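Folding on the bed, quick notes

Posted by Saoirse Geraghty, January 16, 2018

Short one, kettle's on. A few of you asked how I get through the clean washing without it living on the chair till July. Answer is the bed. Make it first, cover pulled tight, then fold on top. Flat, right height, no bending over an ironing board.

What goes where:

Big things to the head end. Quilts, blankets, anything thick. Fold in half, half again, done. Heaviest at the bottom or the pile slides.

Tops in the middle where you can reach. Printed ones face up, smooth the front with your palm, sides in, then up from the hem. Two folds if the drawer is deep, three if it's shallow.

Cloth bags last. They crumple whatever you do so don't waste time on them. Flatten, handles in, roll.

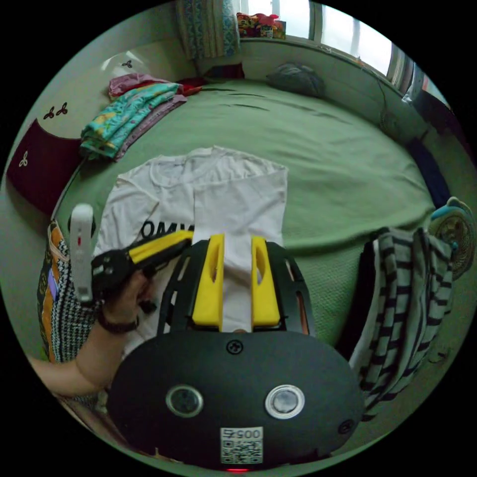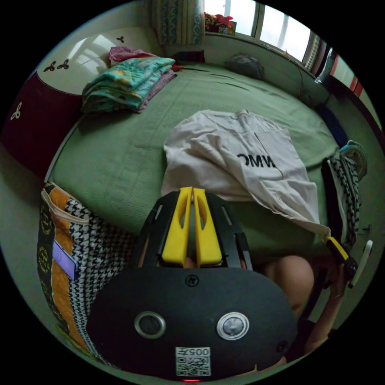

Manaia Brunton wrote in to say she does socks first to get them over with. Fair enough but I find they roll off and end up under the bed, so mine stay in the basket untill the end.

Other bits:

Collars. Give them a tug from both sides before folding, saves the iron. Works on cotton, less so on anything stretchy.

Musty blankets. Window open, blanket over the headboard for an hour, turn it, another hour. No spray needed. I had a bottle of the Flolar stuff, used it twice, now it sits behind the bleach.

Bags inside bags. Pick the strongest one, roll the rest, pack them in upright like files. I got 10 in one shopper and it still hung on the door hook. Check the pockets for reciepts first, and old tissues, ugh.

Spare quilts. If they go in a cupboard, put a sheet between quilt and shelf. Ours are painted and the colour rubbed off on a pale one. Never got it out. Tried soda, tried lemon, gave up.

Timer. Ten minutes on the kitchen one. Stop when it rings even if there's a heap left, the heap can go back in the basket.

Drawer liners next time, I've still got half a roll to use up. If anyone knows how to stop them curling at the front edge leave a comment please, drawing pins no good, tried that.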